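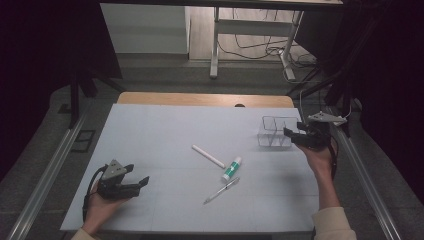 De: Karlijn Leemans
Para: lista Pultari
Assunto: Re: Organizadores transparentes, valem a pena?

Olá Cosmin, olá a todos,

Que bom ler-te outra vez por cá, já tinha saudades das tuas perguntas compridas! Vou responder por partes, a meio da tua mensagem, e peço desde já desculpa porque sei que me vou alongar (quem me conhece desta lista já foi buscar um café).

Em 29/09/2019, Cosmin Moldovan escreveu:

> Mudei-me para Hillau e a mesa nova é bem mais pequena do que a
> antiga. Ando a pensar comprar um daqueles organizadores de secretária
> transparentes, com divisórias. Alguém usa? Tenho medo de que fique tudo
> à vista e pareça mais desarrumado do que antes. E onde é que
> põem a cola em bastão, que nunca cabe em lado nenhum?

Uso, sim, e gosto muito. O meu é de acrílico, comprei-o em janeiro na Plistari e está no canto mais afastado da mesa, que é onde incomoda menos o cotovelo. Percebo o teu receio de ficar tudo à vista, também o tive. Antes dele usava uma lata de bolachas com tampa, bonita por fora, e lá dentro apanhei uma vez 16 canetas, das quais só 3 escreviam. Com o transparente vejo o que tenho e deixei de comprar repetido. Fica um bocadinho mais confuso à vista? Fica, ao princípio. Depois uma pessoa tira metade das coisas e aquilo acalma.

Quanto à cola, guardo-a em pé, com a tampa bem apertada, na divisória da frente. Se a tua for das grossas, mede-a antes de ires à loja, ou leva-a no bolso, que foi o que eu fiz (o senhor da Plistari achou muita graça). As canetas finas vão atrás, os marcadores ao lado, e o giz, para quem ainda usa giz, convém ir sozinho, que suja tudo o que lhe toca. Eu ponho o meu numa caixinha de pastilhas dentro do organizador e tenho pena de não me ter lembrado disso mais cedo, porque tive os clipes cheios de pó durante meses.

> Outra coisa: arrumam a mesa todos os dias ou só quando já não dá mais?

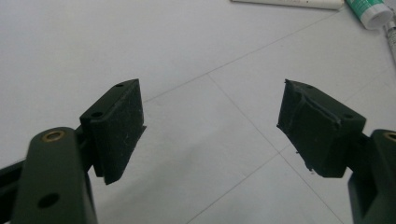
Arrumar todos os dias nunca consegui, por muito que prometa. Faço-o à sexta, antes de desligar o candeeiro: tiro tudo de cima da mesa, passo um pano, e só volta para lá o que usei durante a semana. O que cai, cai, e aí o chão faz muita diferença. Em ladrilho branco dá-se logo com uma tampa preta de caneta, enquanto na alcatifa da minha casa antiga perdi coisas que devem lá estar até hoje. Já uma tampa branca de cola em cima desse chão claro é outra conversa, e é por isso que ando sempre de gatas com a lanterna do telemóvel! Se em Hillau tiveres um chão assim, compra a cola com tampa de cor.

> E o que fazem às coisas que não usam mas custa deitar fora?

Ai, Cosmin, aí tocaste na ferida. Tenho um envelope grande a que chamo "talvez", onde vão parar as borrachas de museus, os lápis de hotel e um afia em forma de ouriço que não afia nada. De 2 em 2 meses abro-o e escolho.

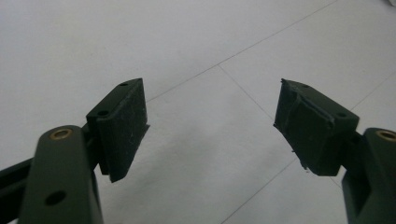
Quase sempre sai alguma coisa. O que ainda está bom levo para a escola ao pé do Pap, que tem uma caixa à entrada e aceita canetas, colas por abrir, réguas, cadernos começados, enfim, quase tudo. O ouriço continua no envelope e suspeito que lá vai ficar.

Ah, e uma coisa de que não falaste: antes de comprares, senta-te à mesa e vê até onde chega o braço sem te levantares. O meu primeiro organizador tinha 5 gavetinhas por baixo, muito catitas, e para abrir a última tinha de me pôr de pé. Acabei por dá-lo à minha irmã, que tem os braços mais compridos ou mais paciência, não sei bem.

Limpa o acrílico com um pano macio e água com uma gota de detergente da loiça. Com papel de cozinha o meu ficou riscado de um lado, e agora está virado para a parede.

Depois diz qual escolheste, e manda as medidas da mesa se quiseres segundas opiniões, que aqui na lista não faltam!

Um abraço grande,
Karlijn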